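Boddale two-arm handling software: progress report for May

5 min read

Prepared for Namia program management

1. Status

The work package covers the control and planning layer for the two-arm cell. The planner now treats both arms and the held object as one closed chain. Previously each arm followed its own trajectory and the wrist controllers absorbed the mismatch, which produced internal forces on light plastic objects. The new planner samples object poses first and solves both arms against them. Self-collision checks run on the full chain, including the cable loops, which are modeled as swept volumes along each arm.

Regression testing uses 2,000 stored start states. Runs are replayed in simulation after every merge. Hardware checks use the drying rack task, in which both grippers hold the white rack near the far side of the table.

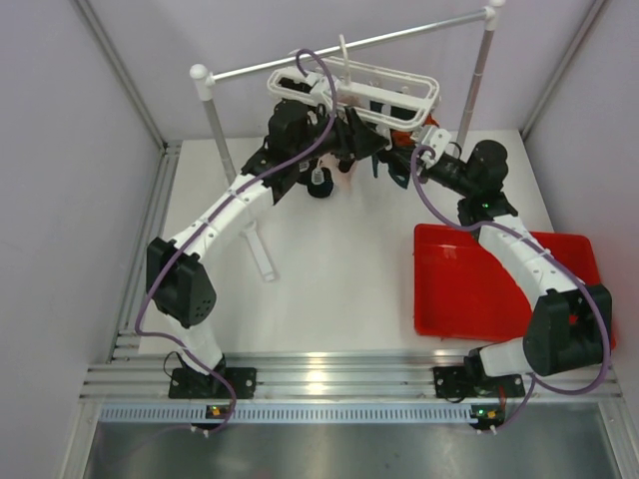

2. Control

The controller has been split into an object-level loop and a wrist-level loop. The object-level loop commands a single pose for the held item. The wrist-level loop runs at 1,000 Hz and limits the squeeze force between the two grippers. Gains are loaded from one configuration file, and the old per-arm overrides have been removed.

Two defects remain open:

- A gripper close command issued during a mode change can be dropped. A retry has been added as a stopgap – the proper fix is in the message queue.
- The state estimator resets the object pose if either arm reports a stale joint reading. It should hold the last valid pose.

3. Perception

Wrist camera input is now used for rail detection near contact. The detector fits curved segments to the rails and passes a grasp axis to the planner. Small fittings on the rails are marked as no-grasp zones. Cloth hanging from the rack is segmented separately and excluded from the rail fit.
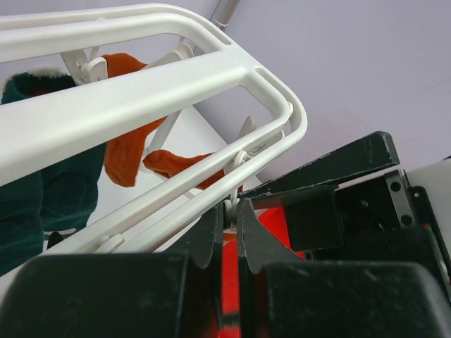
Aravena, the segmentation module, was retrained during the period with additional close-range views. Its output has three classes: rail, fitting and cloth. Mask boundaries are least stable where cloth passes behind a rail, as with the orange sock, because the mask is split into separate pieces that must be merged again before the planner uses them. White rails over a pale wall are the second weak case. Edge contrast there is low, and the fit relies on the shading along the underside of each tube. A depth check has been written for this case and is not yet merged.

4. Tooling

Grolska, the log viewer, now aligns joint data, gripper commands and camera images on one timeline. Log export has moved to a background process. Support for comparing two runs side by side is scheduled for the next period.

5. Next period

- Fix the message queue defect and remove the retry.
- Merge the depth check and rerun the stored start states.
- Freeze the planner interface – no further changes to the pose format after that point.

No change to budget or staffing is requested.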